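**水果混装一个纸盒,先放谁后放谁?顺便吵一下香蕉该不该进盒**

版块:打包与收纳 | 浏览 1,577

---

**桌布控阿棠**(楼主)

先说背景。我们楼上楼下这几家有个老习惯,谁去 Vaughan 那边的早市多买了水果,就拼一盒分给别家,纸盒轮着用,用到散架为止。这回轮到我拼,收件人是 Ffion Lougher,她刚搬去 Druvport,坐 181 路到终点还要走一段坡,所以这盒东西要在我腿上颠一路,再在我手里晃一路。

上次我拼的那盒是给 Idris Probert 的,惨得很。我图省事,按拿到手的顺序往里扔,软的先进去了,硬的后进去了,到他家一掀开,最底下那层已经可以直接抹面包。Idris 人很客气,说"果酱也挺好",我到现在想起来还脸红……

所以这次我决定老老实实先在桌上摆一遍再装。买的东西很杂,什么都是一两个,大小软硬全不一样,这才是最烦的地方。要是一盒全是橘子,我闭着眼也装好了。

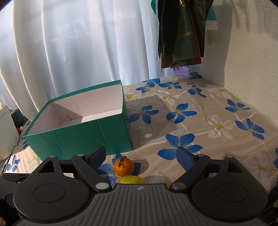 而且我这个人有个毛病,装之前特别爱纠结颜色搭不搭。橘子要不要带着叶子一起放?叶子已经干了,一碰就掉渣,可是去掉又觉得少了点精神。我婆婆说叶子和蒂要剪干净,不然会戳破旁边的果皮。我妈说带叶的才像刚从树上来的,送人体面。两位老人家隔着电话差点为这个吵起来,我夹在中间只好说"你们都对"。

想请教各位的:

1. 大的放底下还是硬的放底下?(大的不一定硬啊!)
2. 芒果要不要单独包?
3. 香蕉到底能不能跟别的放一起?
4. 纸盒软了怎么救?我这个正面已经有折痕了,下面有个角也皱巴巴的,还想再撑一趟。

先谢过,回帖的都是大善人!

---

**慢半拍的柚子皮**

我先答第一个。硬的放底下,跟大小没关系。大而软的放最底下等于给人家当床垫。

你可以用手指肚轻轻按一下蒂那一圈,按得动的一律往上放。别用指甲,也别捏果身,捏完就算装得再好,第二天也有一个拇指印在那儿等着你。

橘子叶子我站你婆婆。干了的硬叶边真的会划皮,蒂也一样。你要体面,可以把叶子剪下来单独夹在最上面那层纸里,打开的时候先看见叶子,谁也不得罪。

---

**Sornel路口卖纸箱的**

纸盒的事我来说。角皱了先别急着贴胶带,胶带贴在皱的地方只会把皱固定住。先从里面垫一小块硬纸板,折成直角卡进去,把角撑起来,外面再贴。折痕那一面同样道理,里面竖一片,跟盒壁一样高就行。

还有,没有盖的盒子最怕的是拎,四边往外一撇,底就兜不住了。托着底走。要坐车的话外面绕一圈布条或者旧围巾,比绳子好,绳子勒进纸板里盒口会变形。

旧盒子轮着用我很赞成(虽然这样我就少卖一个,哈哈),但是底一旦受过潮就别再装水果了,看着干了也不行,一受力就塌。

---

**山顶洞煮妇**

我来唱反调,香蕉不要进盒。

香蕉自己熟得快,还带着周围一起熟,尤其跟猕猴桃放在一块儿。你今天放进去猕猴桃是硬的,过几天再看可能已经软塌塌。我家有过教训,一大袋硬猕猴桃旁边放了一把香蕉,那阵子我们早中晚都在吃猕猴桃,孩子后来看见勺子就跑。

香蕉另外拿个纸袋拎着,到了再放一起摆盘,好看是一样的好看。

---

**桌布控阿棠**(楼主)

> 到了再放一起摆盘

可是这样我就有两个东西要拿了呀,坐车还得腾出一只手扶杆子……我考虑考虑。

@Sornel路口卖纸箱的 撑角这招我学到了!我找了块点心盒子的底剪了剪,还没装,先记下来。里面靠底的地方还有个棕色的小印子,不知道是脏了还是破了点皮,我准备垫张纸盖过去。

芒果是我最紧张的。它是这一堆里我最舍得花钱的一个,摊主 Tegwen Samuel 挑了半天给我的,她拍着胸口说"再放两天就是最好吃的时候"。我就怕我这两天里把它磕坏了。

大家看看这个个头,是不是占地方占得有点过分: 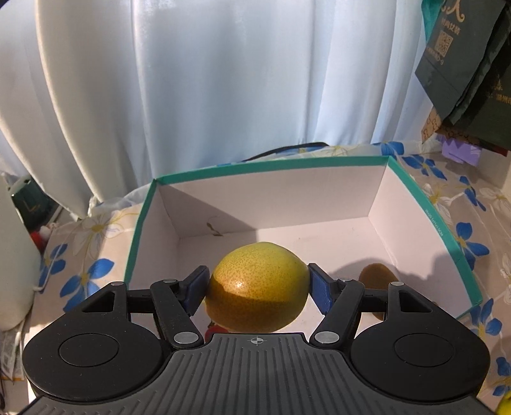
*芒果,黄绿里透着金橙,皮上有细细的小斑点*

我现在的想法是芒果先占一个角,别的都绕着它排。可是柚子皮说硬的在底,芒果摸着还没完全软,算硬还是算软?我按了按蒂那一圈,感觉是"有一点点想让步但还没答应"的那种硬度,这个到底归哪边啊!

---

**慢半拍的柚子皮**

归"半软",放最底下可以,但是上面不能压东西。等于它直通到顶,一个人占一根柱子。你说的占角落就很好,两面盒壁靠着,只有两面要防。

防的那两面别放猕猴桃的毛皮,毛皮蹭久了会在芒果皮上留印子。放梨或者橘子。

---

**老派打包人**

柚子皮前面说的我都同意,这条我不同意。梨比猕猴桃危险多了。

梨看着皮实,可是梨柄是硬的,像根小棍子,颠一路下来戳谁谁一个洞。真要挨着芒果放,梨柄必须朝盒壁那边。我在食堂后厨打包过好多年,坏掉的水果里头被梨柄戳的比压坏的多,而且当天还不太看得出来,要隔一夜才冒出一圈褐色。

另外谁跟谁挨着都不重要,关键是不要有空。有空隙就会滚,一滚就会撞。我每次装完会两只手端起来左右轻轻倾一下,耳朵贴近听,有咕噜声就是没塞实,拆开重来。

---

**山顶洞煮妇**

@老派打包人 塞实了也有问题吧?我试过塞得特别满,结果中间那个被四面挤扁。水果又不是砖头,多少给它留一口气。

---

**老派打包人**

塞的是纸,不是水果挤水果啊。拿揉松的纸团去填,纸会让,水果不会让。揉的时候别揉成死疙瘩,揉成松松的一团,一捏能回弹的那种。报纸可以,但浅色的果皮会沾墨,我一般用包鞋子的那种薄纸,攒了一抽屉。

---

**要吃番茄的小码头**

插一句嘴,小番茄呢?楼主这种杂牌军里一般都会混进几颗小番茄吧。我每次都卡在小番茄上,放底下被压爆,放上面满盒子乱滚,最后总是在回家的包底找到一颗不知道什么年代的。

---

**桌布控阿棠**(楼主)

@要吃番茄的小码头 被你说中了!!我就是有小番茄!而且我根本没打算买,是 Mared Bellis 从她阳台上摘了塞我手里的,说"给 Ffion 尝尝我种的"。她种番茄比养孩子还上心,我哪敢不带。

我现在想用鸡蛋托剪一小块,一个坑一颗。问题是鸡蛋托放进去又要占一层高度……

@老派打包人 梨柄这个提醒太及时了,我本来还想把梨竖着放、柄朝上,觉得那样精神。

---

**老派打包人**

柄朝上更糟,上面那一层全遭殃。除非上面什么都没有。

---

**Sornel路口卖纸箱的**

小番茄不用鸡蛋托。拿张厨房纸,几颗排成一行卷起来,两头一拧,像糖果一样,塞在盒壁和大水果之间的缝里,既不滚又顺便把缝填了。卷之前确认皮是干的,湿的卷进去闷着很快就发霉。

---

**要吃番茄的小码头**

糖果卷!这个我今晚就试!困扰我多年的包底番茄有救了。

---

**阿棠家楼下**

我就是楼下那户,上来看热闹的。阿棠你这块桌布还在呢?去年十二月包饺子那次你说要换掉的,蓝花配白花,面粉撒上去都看不见,害得我袖子蹭了一片白。

至于香蕉,我投放进去一票。总共就坐一趟车,到了就拿出来,哪有那么快熟。山顶洞那个情况是放了好多天,不是一回事。

---

**山顶洞煮妇**

@阿棠家楼下 你怎么保证人家到了就拿出来?收到一盒漂漂亮亮的水果,正常人第一反应是放桌上看两天。我要是收到了肯定舍不得拆。

而且香蕉还有个问题没人提,它弯。直盒子里放弯东西,两头翘着,中间悬空,压一下就断在皮里。外面看着好好的,剥开是两截。

---

**阿棠家楼下**

那就放最上面嘛,弯的那面朝下,扣在芒果肩膀上,像搂着一样。

---

**慢半拍的柚子皮**

不行不行,我才说芒果上面不能压东西!

---

**桌布控阿棠**(楼主)

你们别吵,我笑得橘子都拿不稳了。桌布不换!塑料的擦一下就干净,果汁滴上去也不怕,就是老起褶子,圆的东西摆上去会自己找地方溜,我一上午从桌子底下捡了好几回。

刚去厨房秤上称了一下,最轻的那只猕猴桃 100 克出头,梨比它沉多了,所以猕猴桃垫底我也有点不放心,它硬是硬,可是个头小,梨一坐上去会不会给坐歪了?

还有那个黄绿皮的柑橘,我婆婆一口咬定是柠檬,我妈看了说是没长大的柚子,标签我早扯掉了。反正皮厚,扔底下准没错,这一点两位老人家难得一致。

---

**慢半拍的柚子皮**

皮厚的柑橘确实是天生的垫底料,管它叫什么名字。猕猴桃别单独垫,夹在柑橘和盒壁之间,让它有个靠。梨放芒果对角去,这样两个大个子分在两头,端起来不偏。

(作为一个叫柚子皮的人,我希望它是柚子。)

---

**爱较真的抹布**

我看了半天没人说到关键。你们都在讲怎么排,可是垫底那层纸呢?直接放纸板上,再怎么排都白搭。纸板面是滑的,底下一滑上面全乱。

我的做法是先铺一层薄棉布或者厨房纸,折两折,四边比盒底长出来一截,往上翻贴着盒壁。再开始放第一个。还有,装的时候不要在太阳底下慢慢摆,晒着的那面果皮会发热,热着进盒里闷着不好。摆好看拍完照就赶紧挪阴凉地方。

---

**桌布控阿棠**(楼主)

@爱较真的抹布 晒太阳这条我有点心虚,我家桌子靠窗,光线一好我就舍不得挪,影子落在花布上多好看呀……好好好,我挪。

再发一张摊开的,大家帮我最后看看顺序,我出门前要定下来:

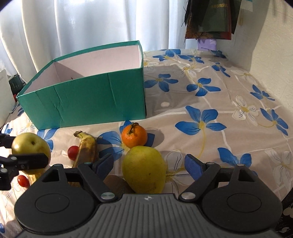 **Clulthorpe 邻里分果小组 · 打包与收纳版**

我目前的排法是这样的,写细一点免得我自己忘了:

- 底上先铺厨房纸,四边翻起来。
- 芒果进左后角,靠着两面壁,头顶留空。
- 黄绿皮柑橘和猕猴桃在前面那排,猕猴桃贴着壁。
- 梨去芒果的斜对角,柄朝盒壁。
- 橘子塞中间,叶子剪下来另放。
- 小番茄卷成糖果,插缝。
- 香蕉……香蕉我还没想好!

老派打包人说的倾一下听声音我会做的。

---

**老派打包人**

橘子塞中间我有点意见。橘子皮松,四面一夹,里面的肉会被挤出汁,外面看不出来,闻得出来。换猕猴桃到中间,橘子到边上。别的都可以。

梨上那些小褐点正常的,别被人说成坏了就抠掉。

---

**慢半拍的柚子皮**

猕猴桃在中间就挨着芒果了,毛皮的事我前面讲过。

---

**老派打包人**

包一层纸不就完了。

---

**慢半拍的柚子皮**

……行。包一层纸。

---

**山顶洞煮妇**

香蕉那皮上都是褐点了,已经够熟了,再进盒就更别提了。你自己路上吃掉吧,181 路那么长,正好当早饭。

---

**阿棠家楼下**

这个我倒是没法反对。都这个熟度了,今天不吃明天就该做蛋糕了。

---

**桌布控阿棠**(楼主)

回来交差啦,今天 2022年5月18日 星期三,上午送到的。

香蕉最后听了山顶洞的,在车上吃了,很甜,没断。盒子外面绕了条旧围巾,一路托着底,旁边座位的阿姨问我是不是抱了只猫。

到 Ffion 家掀开一看,芒果没事,梨没事,橘子边上那一侧稍微有点瘪,可能是我下坡的时候抱太紧了。糖果卷里有一颗小番茄裂了条小口子,她当场就吃了,说 Mared 种得确实好,我已经把话带到了。黄绿皮的那个她准备切开再告诉我是什么,我让她务必拍给柚子皮看。

纸盒我又拎回来了,撑角的纸板居然没歪!下一个轮到 Sioned Jarman 拼,她说要装葡萄和草莓,我已经开始替她发愁了。

---

**Sornel路口卖纸箱的**

葡萄草莓这个盒子不行,太深。让她来找我拿个浅的,不收钱。

---

**爱较真的抹布**

草莓千万别先洗!谁认识 Sioned 的赶紧去说一声。

---

**阿棠家楼下**

我认识,我这就去敲门。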